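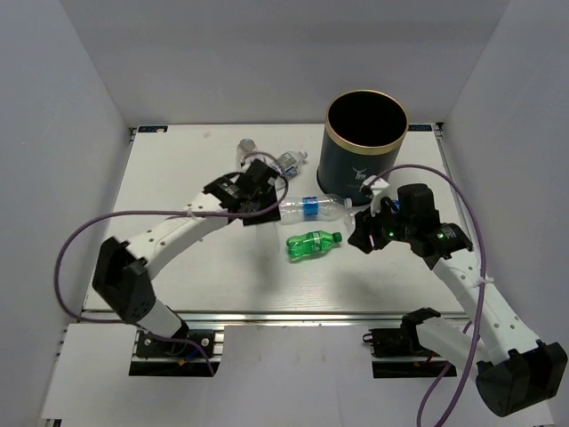

Bottles waiting for the bin, August 2019

So the bottle situation finally got dealt with. I'd been promising myself since February that I'd stop letting empties pile up, and of course I didn't, and then I opened the cupboard this morning to get the Nukomo tin down and a bottle bounced off my foot. Fine. Message received!

The green one at the front is my favourite and I was a bit sorry to see it go. It's such a cheerful green, cap and all, and it was sitting right by the kettle for ages with me thinking I'd turn it into a watering bottle for the windowsill. I never did. The basil died anyway (my fault, we went up to Dretwood for 3 nights and I forgot to put it in the sink). The clear ones I have no feelings about. They're just clear bottles. I did like the bright blue label on the big one, and thought for a minute about soaking it off for the scrapbook, then told myself to get a grip. I have a whole shoebox of labels already and I haven't opened the scrapbook since the Cakine brochure went in.

The bin is the thing I really wanted to write about. I love this bin. It's a very dark colour, sort of blue and sort of grey depending on how you look at it, with a shiny gold rim and a little deer's head on the front with antlers. I paid far too much for it, and I'd pay it again. The old one was white and had a pedal that stuck, so you'd stamp on it and the lid would go up halfway and think about it. With this one the top is just wide open and you drop things in. I can't believe how much nicer it makes a boring job. I've been finding things to throw out just so I can use it, which is how the drawer under the microwave got cleaned as well.

I still haven't worked out where it should live. By the back door it gets in the way of the boots, and next to the fridge you can't see the deer, which seems a waste. For now it's going at the end of the bench where I can see it from the couch. I might try it in the laundry tomorrow but I don't think my heart's in it.

Also need to sort out the recycling properly. The depot at Bright gives you a bit back for each one, so if I saved up 20 at a time it would be worth stopping in on the way to the shops. I know myself though. I'd have them rolling around in the boot for weeks, clunking every time I went round a corner. I did read that you're meant to take the caps off and I never have, so that's one for next time. Maybe a jar for the caps. Kids' craft groups always seem to want them, and I could leave it at the library.

Other things from today: 2 loads of washing, both on the line and both off before the rain. Soup for tea, leek and potato, a bit too much pepper. Looked at flights again and closed the page again. Walked down to the creek and back and my watch says I only did 3,000 steps, which I refuse to believe with all the up and down to that cupboard.

Tomorrow the cupboard itself. There's a bag of bags in there bigger than the dog.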